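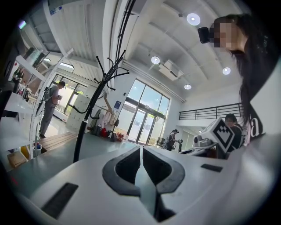 The workroom with the table and the coat rack, February.

Hurnus Shared Workroom
Minutes of the users' meeting, February

The meeting was opened at 17:30 in the small kitchen. The minutes of the last meeting were read and accepted with one correction: the cupboard key is kept in the office and not in the drawer.

1. Coat rack
The black coat rack behind the table was discussed first. Several members find that it leans, and in the photo it leans to the right. One member asked if the joint on the pole can be tightened. Another member thinks that the rack becomes crooked when all the heavy winter coats are hung on the same side. It was agreed that the joint will be checked before the next meeting. Until then, please divide the coats over all the hooks. If the repair is not possible, we will buy a rack which is fixed to the wall. Fatetti has sent us an offer for such a rack with 5 double hooks.

2. Bags and backpacks
There was a longer discussion about where to leave the bags. Some members prefer to keep the backpack on while they work, because they carry in it things they need. Others said that the passage becomes narrow when two people stand there with their backs to each other. The proposal to forbid backpacks in the room was voted and did not pass. The proposal to put a low shelf near the door was accepted.

3. Table
The grey-green table top has a small red mark near one edge. It is not known if it is paint or ink. It was agreed to try first with warm water and soap, and only after that with a stronger product. Members are asked not to use a knife for scraping. The question of a protective cover was moved to the next meeting.

4. Money
The room account stands at 1,528 euro. The request to Esteban for a contribution of 3,000 euro for furniture was sent, and we wait for the answer. No large purchase will be made before it arrives. The low shelf from point 2 can be paid from the account.

5. Use of the room
The group from Homatberg asks if they can use the room for three evenings next month. Accepted, on condition that the table is cleared after each evening and that the equipment goes back on its shelf. The evenings will be written in the calendar on the door.

6. Other matters
The heating makes a noise in the morning. The office will be informed.
One member asked for more light above the sink. There was no time to discuss this.

The meeting was closed at 18:50. The date of the next meeting will be sent by e-mail.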